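Sauerland Library Outreach
Progress report to the Grallo Fund
Apr 25, 2024

Reporting period: second half of the grant year

Summary

The home delivery service is running on its planned schedule. We now deliver to 70 households, up from 40 at the time of our last report. The large print collection has been bought and cataloged. The phone line is behind schedule, and we explain why below. We are not asking for a change in the total award, but we would like to move a small amount between budget lines.

Home delivery

Deliveries go out every other week on four routes. Each reader gets a canvas bag with up to eight items and a return slip. Bags are packed the afternoon before and checked against the route sheet. Lost or damaged items have been few, and most were audiobook cases that came back cracked. We have replaced the hard cases with soft sleeves.

Readers borrowed 1,532 items through the service in this period. Mysteries and local history were the most requested. Westerns were requested more than we expected, and our own shelves ran out in March. We borrowed from the Sindum branch to cover the gap and have added westerns to the next order.

The north route is too long. It takes most of a day, and in bad weather the driver has had to come back with bags undelivered. We plan to split it in two and move the stops near the county road to the east route, which has room. The new route sheets are drafted and will be tried out next month.

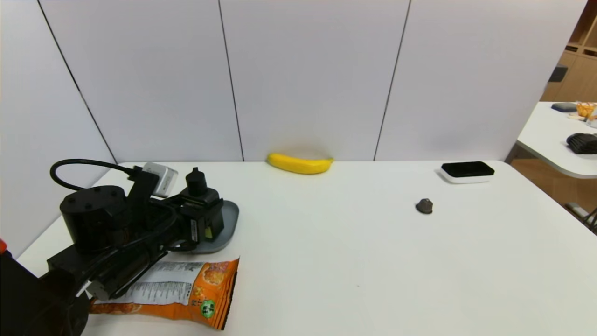 New readers still come to us mainly through word of mouth. The flyers we left at clinics brought in few calls. A short notice in the Numenness church bulletin did much better, and we have asked to run it again in the fall. Several callers lived outside the service area. We keep their names on a list in case the area is widened.

Large print collection

All of the titles in the approved list have been purchased except two that are out of print. We used the money for those on a second copy of the most requested cookbook. Cataloging took longer than planned because many of the records we received listed the regular print edition and had to be corrected by hand. That work is finished. The books are shelved together near the front entrance, at a height that can be reached from a chair.

Phone line

The phone line was meant to open in March. Readers would call to order books or to hear a recorded list of new titles. The phone company installed the line on time, but the recording system we chose does not let callers go back to the start of a message. In our trial with 26 readers, this was the main complaint. The vendor has offered a different model at a slightly higher price. Until it is in place, readers order by calling the front desk, which works but ties up the desk in the mornings.

Staffing

The part-time delivery position is filled. The packing position was open for five weeks, and desk staff covered it. Mileage costs were higher than budgeted on account of the north route. Wages were lower on account of the vacancy.

Budget

Spending is within the award. We request permission to move the unspent wages from the packing position to the equipment line, to pay the difference on the phone system. A revised budget page is attached.

Next period

Split the north route and report on driver hours. Install the replacement recording system and open the phone line to all delivery readers. Send out the yearly reader survey, in large print, with a stamped return envelope. Results will be included in the final report.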